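Search the manual Enter a word or part number Go

Reading time: 5 min

Section 4. Installing and Setting Up the Starnidel Countertop Water Filter

This section applies to the Starnidel countertop filter supplied by Mulosano for household use. Read the whole section before starting work. The unit is intended for cold, treated tap water only. It must not be connected to a hot water line, a well supply that has not been tested, or an outdoor faucet.

4.1 Before You Begin

Choose a level location within reach of the kitchen faucet. The surface must be able to hold the weight of the unit when it is full. Keep the filter away from the stove, from direct sunlight, and from any place where the temperature may fall below freezing.

Confirm that the faucet has a removable aerator. Pull-out spray faucets cannot be used with the standard diverter valve. Owners of such faucets should order adapter kit 974 from the supplier before continuing.

The following items are required:

- Filter housing with lid
- Filter cartridge, sealed
- Diverter valve with two rubber washers
- Supply hose and outlet hose
- Soft cloth and mild dish soap (not supplied)

Note: Leave the cartridge sealed until step 3 of section 4.3. A cartridge that has been left open in a damp room for an extended period should be replaced.

4.2 Fitting the Diverter Valve

1. Turn off the faucet and close the drain so that small parts cannot fall into it.

2. Unscrew the aerator by turning it counterclockwise as seen from below. If it does not move by hand, wrap it in a cloth and use pliers with light pressure.

3. Remove the old washer from the faucet. Wipe the threads clean of scale.

4. Place one rubber washer inside the top of the diverter valve. Use the thicker washer for faucets with outside threads and the thinner washer for faucets with inside threads.

5. Screw the valve onto the faucet by hand until it is snug.

6. Set the lever to the unfiltered position and run cold water. Check for drips at the joint. If water appears, remove the valve, reseat the washer, and repeat the test.

Caution: Do not tighten the valve with a wrench. Excess force will crack the collar, and damage of this kind is not covered by the warranty.

The supply hose and the outlet hose are not interchangeable. The supply hose carries a white band at each end and connects to the side port of the valve. The outlet hose has no band. Reversing the two will force water through the cartridge in the wrong direction and will loosen the carbon inside it.

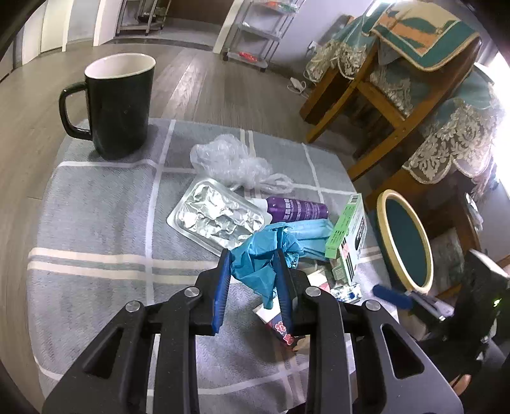 Both hoses must be cut square if they are shortened. Use a sharp knife on a firm surface and remove any burr from the cut end. Leave enough length for the housing to be moved forward when the cartridge is changed.

4.3 Installing the Cartridge

1. Wash the inside of the housing and the lid with mild dish soap. Rinse both parts fully. Do not use bleach, scouring powder, or a dishwasher.

2. Check that the large sealing ring lies flat in its groove. A light film of food-grade silicone grease may be applied if the ring feels dry.

3. Wash your hands and open the cartridge wrapper. Avoid touching the opening at the base of the cartridge.

4. Lower the cartridge into the housing with the arrow pointing up. Press down and turn it clockwise until it stops.

5. Place the lid on the housing and turn it until the two raised marks line up.

6. Push the banded hose into the inlet port and the plain hose into the outlet port. Pull gently on each hose to confirm that it is held.

4.4 First Flush

1. Place the free end of the outlet hose in the sink.

2. Open the cold water slowly to half flow and move the diverter lever to the filtered position.

3. Run water through the unit for 10 minutes. The first water may be gray or cloudy from fine carbon dust. It is harmless but should be discarded.

4. Close the faucet and inspect the lid, both ports, and the valve for leaks.

5. Wait one hour, then flush for a further four minutes before drinking.

Note: Small air bubbles may make filtered water look milky during the first seven days of use. The water will clear when left standing in a glass.

4.5 Recording the Installation

Write the month of installation on the label inside the front cover of this manual. A cartridge fitted in October, for example, is due for replacement the following April. Replace it sooner if the flow becomes noticeably slow or if the taste of the water changes.

If the unit will not be used for more than 10 days, remove the cartridge, drain the housing, and leave the lid off so that the inside can dry. Repeat the first flush when the unit is returned to service.

Questions about installation may be sent in writing to Elis Craddock, Household Products Support, Mulosano. Requests received after noon on Friday are answered the following week. Please include the serial number printed on the base of the housing.

Continue to Section 5, Routine Care and Cartridge Replacement.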